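About Saludo Kitchen School

Saludo is a small cooking school in Sivville. We teach home cooking to adults in the evenings and to teenagers during school breaks. Most of what we teach is weeknight food: soups, braises, rice dishes, noodles, flatbreads, pickles and a few plain desserts. We do not offer a professional certificate, and our classes will not qualify you for restaurant work.

How we started

Remedios Sison opened the school after nine years of cooking lunches for the staff of a shipping office. People there kept asking her for the recipe for her chicken adobo, and when she wrote it down it did not come out right for them. The problem was usually the heat, or the pot, or vinegar added at the wrong point. She started showing people in her own kitchen, four at a time, and then rented the ground floor of the old Wovis bakery building on Ikbridge Road.

The first class in the new space was held on June 16, 2018. It was a rice class and it was full. We still teach it, with the same handout, although the section on brown rice has been rewritten twice.

What we teach

The core course is called Basics and has nine sessions. Students learn to use a knife, cook rice and dried beans, roast a chicken, make stock from the bones, and season food by tasting it. Each session ends with a meal. You can join at any session, but the knife session has to come before anything with a lot of chopping.

After Basics there are single-evening classes. The ones that run most often are:

Dumplings and broths
Curry pastes from scratch
Kimchi and quick pickles
Borscht, rye bread and other cold-weather cooking
Cooking for one or two

The kimchi class needs a follow-up visit a few days later to taste and repack the jars. Please check that you can make both dates before you book.

Who teaches

Remedios teaches Basics and the rice class. Mal-soon Hong runs the pickling classes and keeps the fermenting fridge in order. Ivan Levchenko teaches bread and soup. Hidayah Ong joined us from a catering kitchen and covers curries, sambals and most of the teen program. Jayson Tolentino does the shopping, answers the phone and teaches the knife session.

Class size is limited to 12, with two instructors for anything that involves deep frying.

The kitchen

We have six gas burners, four induction burners, two ovens and a long prep counter. The induction burners were added so that students who cook on them at home could practice on the same thing. Aprons, knives and boards are provided. Bring closed shoes and a container for leftovers. 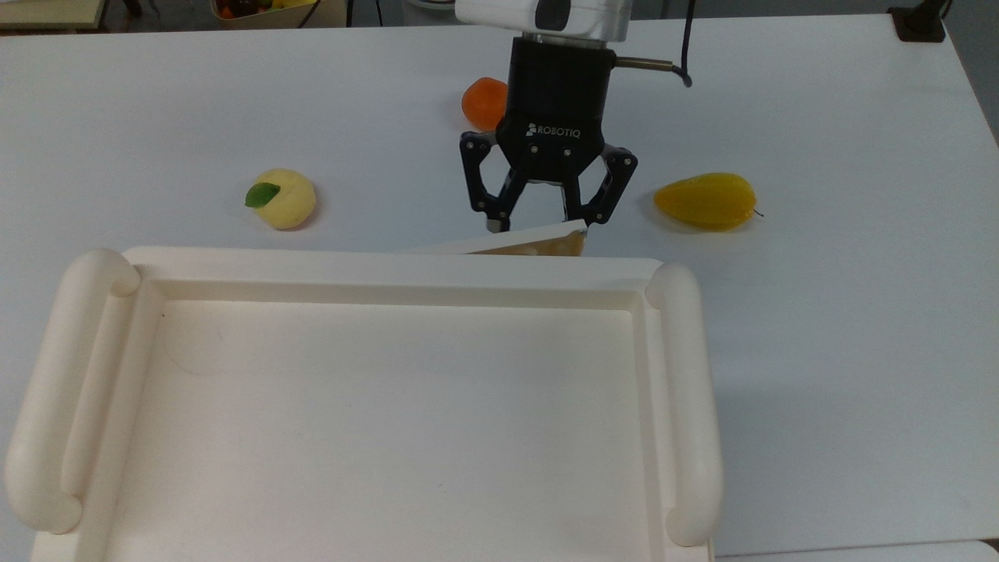
Our recipe library is kept in binders by the front door and now holds 1,100 recipes, all of them cooked in the school at least once. Students can copy any page. We mark changes in pencil, so if you copied the lentil soup a while ago, look at it again, as the salt has come down.

Allergies and diets

Peanuts, shellfish, wheat and sesame are all used in the building. We can adapt most classes for vegetarians if you tell us when you book. We cannot promise a kitchen free of any allergen, and we would prefer to talk it through by phone before you pay.

Booking and visits

The schedule for the next season goes up in August. Basics fills first. If a class is full, ask to be put on the waiting list, and Jayson will call in the order the names came in. Cancellations made a week ahead are refunded in full. After that we can move you to another class once.

You are welcome to stop by and see the kitchen before signing up. We are at 44 Ikbridge Road, on the ground floor. The door to the left of the stairs is ours. Street parking is free after six.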